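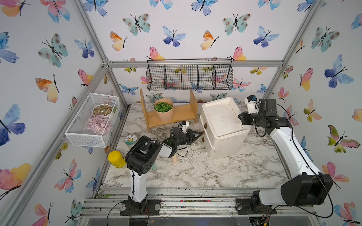

작성: Hiwot Kassa
공개일 대비 점검 및 당일 기록, 3월

양팔 셀 시연. 과제는 트레이 파지 하나로 제한했다. 상자 손잡이 당기기는 지난번 리허설에서 재현성이 나오지 않아 프로그램에서 뺐다. 제어 PC는 Hourani 쪽 예비기로 교체했고, 티칭 데이터는 Skitamon 저장소의 이전 브랜치를 그대로 썼다.

오전 점검 항목은 다음과 같다.
- 좌우 암 원점 복귀, 오차 허용치 이내
- 손목 카메라 영상 지연 80 ms, 변동 없음
- 그리퍼 최대 개도를 100으로 두고 폐합 지령 7에서 정지
- 비상정지 버튼 동작 확인, Munther Farah 입회

폐합 지령을 더 낮추면 테두리 두께 때문에 전류 제한에 먼저 걸린다. 제한값을 올리자는 의견이 있었으나 관람객 앞에서 시험할 사안은 아니라고 보고 보류했다. 접근 각도는 테두리에 수직이 되도록 맞춘다. 비스듬히 들어가면 안쪽 손가락이 바닥 면에 먼저 닿는다.

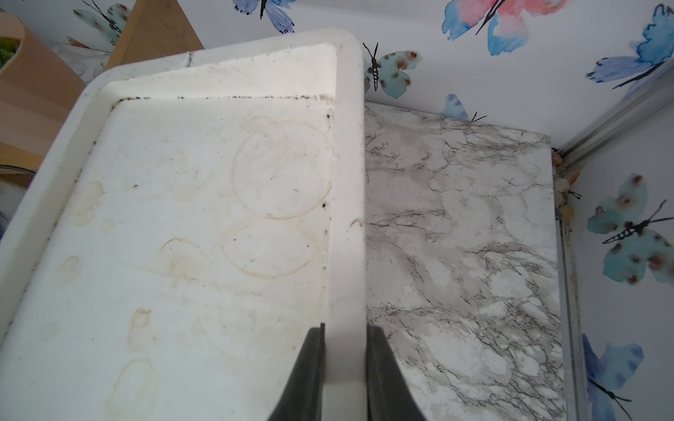 Usness 작업동, 3월 금요일 오후

1회차는 2시 시작. 손가락 하나는 테두리 안쪽, 하나는 바깥쪽에 두는 방식으로 진행했다. 트레이 바닥에 고리 모양 얼룩이 여러 개 있어 특징점 추출에 영향이 있는지 따로 봐야 한다. 무늬가 있는 상판과 나비 벽지 때문에 배경 쪽 특징점도 많이 잡힌다. 마스크를 트레이 외곽선 기준으로 다시 자르는 편이 낫겠다. 세척 후 같은 조건으로 비교 촬영할 것.

관람 조는 4개로 나누었다. 설명은 Chae-won Kong, 조작은 본인. 2조에서 네트워크가 끊겨 로그 앞부분이 없다. 스위치 포트를 옮긴 뒤로는 재발하지 않았다. 원인은 미확인이며 케이블은 따로 표시해 두었다.

질문은 대부분 속도에 관한 것이었다. 현재 속도는 안전 설정에 묶여 있고 하드웨어 한계와는 무관하다고 답했다. Dulten에서 온 조는 손가락 마모 주기를 물었는데 우리 쪽에 정리된 값이 없다. 교체 이력부터 표로 만들어야 한다.

마지막 조에서는 파지 자세를 유지한 채 손목 카메라 화면을 큰 모니터에 띄웠다. 말로 설명할 때보다 질문이 구체적이었다. 다음 공개일에는 처음부터 이 화면을 켜 둔다.
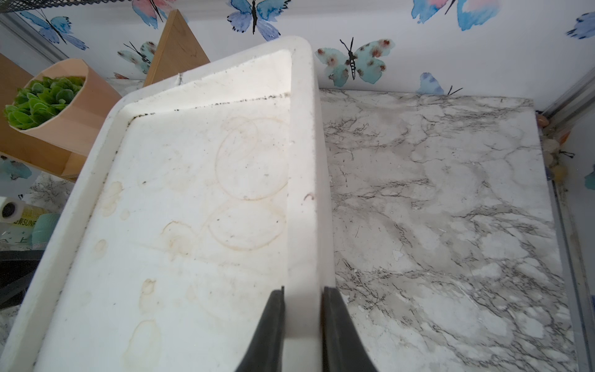

Samira Obeidat는 화면만으로는 파지력을 알 수 없으니 전류 그래프를 옆에 같이 띄우는 게 좋겠다고 했다. 시간축이 맞지 않으면 오히려 혼란만 준다는 말도 덧붙였다. 동의한다. 지금은 영상과 전류 로그가 서로 다른 시계를 쓰고 있어 동기화가 먼저다.

남은 일
- 로그 시각 동기화 (Abla Haddad와 협의)
- 트레이 세척, 비교 촬영
- 손가락 교체 이력표 작성
- 2조 결손 로그는 복구하지 않고 결손으로 표기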